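Plisora Home Set, with the two-arm add-on: my review after living with it

I've been running the Plisora simulator with the home set for more than two weeks now, mostly in the evenings, and I finally feel like I can say something useful about it. Short version: I'm keeping it. The long version has some grumbling in it.

What you get is a furnished house in simulation, a two-arm robot to put in it, and a calibration tool that's supposed to get the arms, grippers and cameras agreeing with each other before you try anything clever. I bought it for the calibration tool. I spend a silly amount of my life fixing offsets, and the thing I used before (a homemade mess of scripts that Precious Xaba and I passed back and forth for ages) needed a full restart every time I changed a finger length by a hair.

Installing was easy! Setting up was less easy. The robot loads with both grippers open and every joint at its default, and then you go through the arms one at a time. You start with the wrist view, since that's where a bad mount offset shows up first. Get that wrong and the gripper will look fine from a distance and miss everything it reaches for. I like to park with the fingers open and nothing between them, check that both tips come up to about the same height, and only then save the offset. The tool gives you sliders for this and also lets you type the numbers in, and please, type the numbers in. The sliders are twitchy.
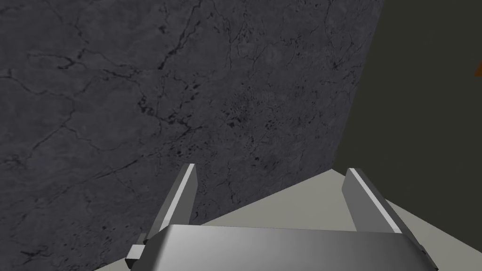

Kanyarat Boonyarit disagrees with me about the sliders, and left this under my first-impressions post: they're fine if you hold shift, which slows them right down, and the manual mentions it on the page about joint limits for some reason. She also said to zero the fingers before the wrist, never after, or the saved offset picks up whatever the fingers were doing.

Okay, so I tried it her way and the shift thing is real. I still type. The finger order tip was worth a lot more to me, and I redid both arms from scratch on Saturday because of it. My left arm had been fighting me all week and after the redo it stopped.

Next comes the body view, where you can see what the arms are doing relative to the furniture. I do the left arm first and leave it raised and out of the way, then bring the right one forward to the dining table and creep it toward the near edge. Table edges are great for this. They're straight, they don't move, and if your shoulder offset is wrong you'll find out fast.
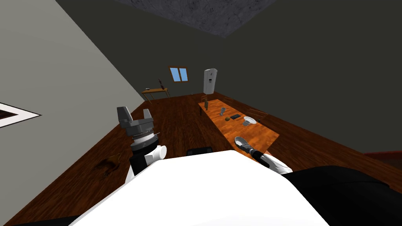 Left gripper raised, right arm reaching for the near edge of the dining table.

Now the grumbling. The log is awful. One bad collision setting on the right wrist got me 3616 warnings in a single run, all the same sentence, with the one line I needed buried someplace in the middle. There's a filter box, but it forgets what you typed whenever you reload the room. I wrote to support about it and got a friendly answer from Gaspard Ferrand, who told me to switch on grouped messages in the settings file. That helped. It should be on to begin with!

The other annoyance is backups. Calibration saves over itself without asking, so if you have a good set, copy the file somewhere before you touch anything. I lost a good one at eleven at night and said some words. These days I keep two copies, one on the laptop and one on the old desktop in the hall, and I name them by arm and by whatever I changed last.

Upkeep is pretty light once you're over that hump. I reload the saved offsets, open and close each gripper a few times, then run the right arm out over the table and hold it above something low, like a plate, to see if it drifts.
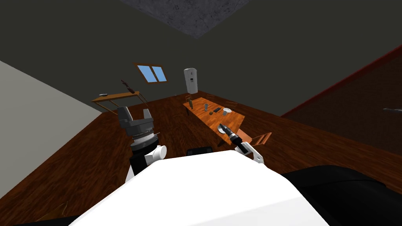
If it does drift, I go back to the shoulder before I mess with the wrist, and most of the time the shoulder is the culprit. The whole check takes me as long as a cup of coffee. I skip it when I'm in a hurry and I regret it pretty much every time.

I looked at the Kutex package too before buying. Nicer menus, much nicer log, but it wanted me to calibrate the two arms as one unit and I couldn't get past that. If you only run a single arm you might prefer it. Plisora costs me 18 dollars a month with the add-on, and you can pause it, so I probably will in January when I'm away.

Four stars out of five. I'd give the last one back for a log I can read and a box that asks if I'm sure before it saves. I'm trying the kitchen cabinet add-on next and I'll update this once I've got both arms through setup again.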